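Progress report to Gauthier, household skills strand
Prepared by Adebayo Afolabi, Oct 22, 2024

1. What we said we would do

The Cetholm proposal promised a settled way of folding a cloth and leaving it tidy on a table. I wrote at the time that this sounded easier than it was, and I have not changed my mind. The folding has moved on since the last report. Whether it has moved on as far as the chart in the appendix suggests is another matter.

2. Folding

We have now logged 653 folds. A fold goes down as good if the edges meet and the cloth stays put when let go. That test is a generous one. Microfibre clings to itself, so a poor fold will often stay put just as well as a neat one, and the thick rounded edge where the cloth doubles over can hide a good deal of slack underneath.
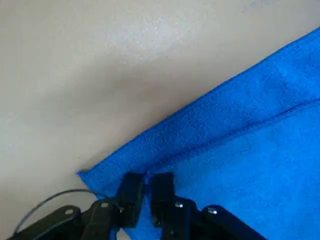 I would like to bring in a stricter check before we report any success rate to your board. Corners are the weak point. A corner that sticks out past the fold makes the whole cloth look badly done, yet under the present rules it costs nothing. I went back over 200 of the logged folds with the corners counted against us, and the result was poor enough that I have asked for the earlier figure to be left out of the Bellari summary.

We also have no agreed answer on what counts as flat. Pressing down on a folded cloth makes it look better for a moment. I am not convinced it makes it a better fold, and we have nothing written down about how long to wait before scoring.

3. The table and its covering

The brown covering stays for now. It wrinkles, and a wrinkle under a cloth can pass for a crease in it. Against that, blue shows up well on brown, and changing the surface halfway through would make the earlier folds hard to compare with the later ones.
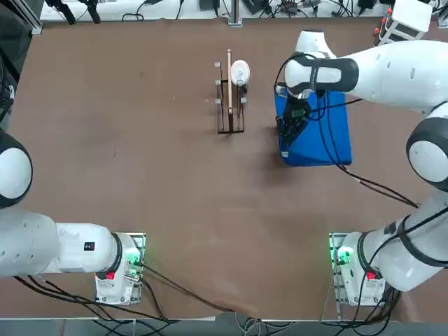

Mercedes Quintero disagrees, and asked for her view to go in: the covering should be replaced straight away, the old results kept separate, and the time lost accepted, as every fold scored on a creased surface is one we will have to argue over later. She would also like the box trials scored on their own sheet, on the grounds that a stiff box and a soft cloth have nothing useful to say to each other.

She is right about the sheet, and I have split it. On the covering I would sooner wait until November.

4. Tidying

Putting things away was meant to follow on from folding. So far it has been mostly talk. The wire rack is on the table and the cloth is folded near it, but we have not settled what tidy means when both are there. Valbona Todorova's draft rules run to 2 pages and still leave that open. I do not think we should claim any progress under this heading.
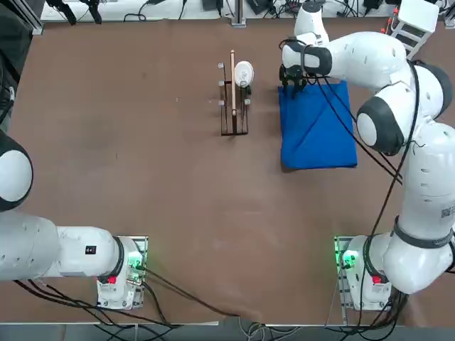 5. Money and next steps

The extra 1,000 set aside for cloths has not been touched. I suggest it stays that way until the stricter check is in use, as buying more kinds of cloth now would only give us more folds we cannot score properly.

Before the November report I will rescore the remaining folds with corners included, and Vernon Girard will repeat a share of them without seeing my marks. If our marks differ widely, the scoring rules will need rewriting and the November figures will be late.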